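Parts records, third version

I have kept some form of parts list for the workshop since I moved to Sukau. The first version was a notebook, the second was a spreadsheet, and the third has now been in use long enough for me to write down how it works and where it still fails. Most of this will only interest people who store too many small things in too little space.

The problem

My workshop is the rear half of a single garage. I repair clocks, door hardware, older kitchen appliances and whatever else people leave with me. The stock is a mixture of bought parts, parts removed from dead equipment, and offcuts. Bought parts come with a number and a data sheet. Removed parts usually come with neither, and they are the ones I cannot replace by placing an order.

The spreadsheet had one row per part and a column for location. It went wrong in a predictable way. I moved things without changing the row, and after a few months the location column was a record of where things used to be. Searching took as long as it had with no list at all, with the added step of opening the laptop.

Containers before parts

The main change in the third version is that locations are no longer attached to parts. They are attached to containers. Every drawer, tray, tin and bag has a code, and the record for a part says only which container it is in. The record for a container says which shelf it is on. If I move a whole tray from one side of the garage to the other, I alter one line.

The codes are a letter and a number. The letter gives the type of container (D for drawer, T for tray, B for bag, X for anything open) and the number is the next one free. I do not put any meaning in the number. In the second version I tried codes such as ELEC-SW-04 for electrical switches, and spent a good deal of time deciding whether a microswitch with a broken roller was a switch or a mechanical spare. A code with no meaning cannot be wrong about its contents.

Numbers are never reused. When a bag is emptied its code is struck out and stays struck out. The supply of numbers is not a constraint.

Labels

I use a Brendberg label printer with the 3-line tape. The tape sticks well to metal and glass and badly to polypropylene, which is what most of the trays are made of. Wiping the plastic with alcohol first helps a little. Roughing up the area with fine abrasive helps much more, and I now do this to every new tray before it goes on the shelf.

The label carries the container code in large type and nothing else of importance. Below it there is room for a short description, which I write by hand in pencil so that it can be changed. Printed descriptions go stale and then mislead. I had a tin marked FUSES for years with no fuses in it.

For bags I use a manila tag on the zip, because tape on polythene creases and drops off.

What goes in a part record

The minimum record is four fields: name, container, source, condition. Source is either a supplier or the item the part was taken from. Condition is one of new, tested, untested and known faulty. I resisted the last of these at first. It is reasonable to ask why a known faulty part should be kept at all, and the answer is that its spring, terminal block or bracket is often what I want.

There are optional fields for dimensions and ratings. I fill these in only if I have measured them myself or can read them from the body of the part. In the spreadsheet I had copied ratings from similar items found online, and at least one of those was wrong enough to cost me a power supply.

Anything electromagnetic gets a coil resistance if I have a meter to hand. That one reading, together with the size of the body, is enough to sort most coils into sensible groups, and it takes seconds. It does not tell me the duty rating, and a coil meant for short pulses can overheat if it is left energised. If I do not know the duty rating I write "intermittent" and treat it accordingly.

Bar and rod are recorded by diameter, length and material, with the material left blank if I am not sure. A magnet gives a first indication with stainless steel but does not settle the grade, so I write down the result of the magnet test and do not draw a conclusion from it. 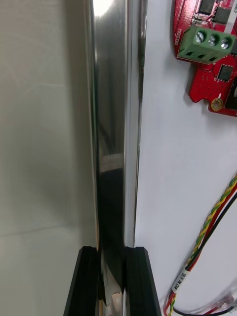 Polished stainless bar, then two small push-pull solenoids on an orange-yellow container.
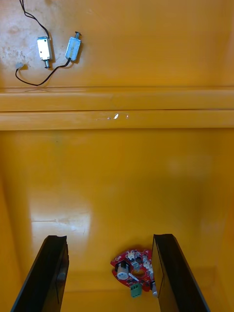 Lengths below 40 mm are not recorded. They go into a common tin and are used first if they fit. I chose the limit by looking at what I had used over a winter, and found that short pieces were nearly always picked by eye. Keeping records of them was work with no return.

The same reasoning applies to ordinary screws. Common sizes are in drawers with the size on the front, and I do not record quantities. When a drawer looks low I buy more. Odd threads are another matter, and every British Association and Whitworth screw I own has a record, including the ones in poor condition.

The software

I looked at several inventory programs. They are mostly written for shops, and expect prices, suppliers, reorder levels and a barcode for each item. Distach came closest to what I wanted. It allows a container to sit inside another container, which is the one feature I would not do without, and it exports everything to plain text. Its search is slow once there are more than 1000 records, but slow in this case means a pause of a couple of seconds.

I use it on an old tablet screwed to the end of the bench. This has made more difference than the choice of program. The laptop lived in the house, so updating the spreadsheet meant remembering what I had moved until I next went indoors. With the tablet at the bench the change is made with the part still in my other hand.

There is a paper fallback. At the start of each month I print the container list (not the part list) and clip it to the shelf upright. If the tablet dies I can still find the trays, and the pencil descriptions will get me the rest of the way.

The intake tray

Henrik Lammers, who repairs sewing machines on the other side of town, showed me his method for new arrivals, and I have copied it. Everything that comes into the workshop goes first into a single shallow tray with the code X1. It may stay there until the tray is full. Nothing may be put on top of the tray or beside it, so once it is full I have to clear it before I can take anything else apart.

Henrik clears his every evening. I tend to do mine at the end of a job, which means it sometimes holds parts from two jobs and I have to think about which came from where. A slip of paper with the name of the item, dropped in with the parts, solves this when I remember to write it.

The size of the tray matters. My first was too large and took most of an afternoon to clear, so I put it off. The present one is 2 inches deep and the size of a sheet of paper, and it can be emptied in the time the kettle takes, or a little longer if there are things to measure.

What does not work

Long items are still a problem. They do not fit in any of the containers, and a rack is not really a container in the sense the system needs, because pieces are pulled out and pushed back in any order. I have divided the rack with plywood and given each section an X code. It is adequate. I would prefer tubes with caps, and I have been pricing drainpipe.

Assemblies are awkward too. A complete timer mechanism from a Lebrun oven contains a motor, a cam stack and a set of contacts, any of which I might look for separately. If I record it once, I will not find the contacts in a search. If I record every part, I will sooner or later take the motor and forget to alter the rest. For now there is one record with the useful parts listed in the notes field, which the search does cover. When something is removed I edit the notes. I have missed this twice that I know of.

The last weakness is disposal. A good list makes it easier to keep things, since each item has a place and a record and looks as though it has been dealt with. I have added a date field called "last touched", which changes whenever a record is edited or a part is taken out. In August I sorted by that field and went through the oldest entries. Most of them went to the scrap merchant or to Henrik. I kept the clock springs.

The next job is to relabel the D drawers on the left-hand wall, where the older tape has started to lift at the corners.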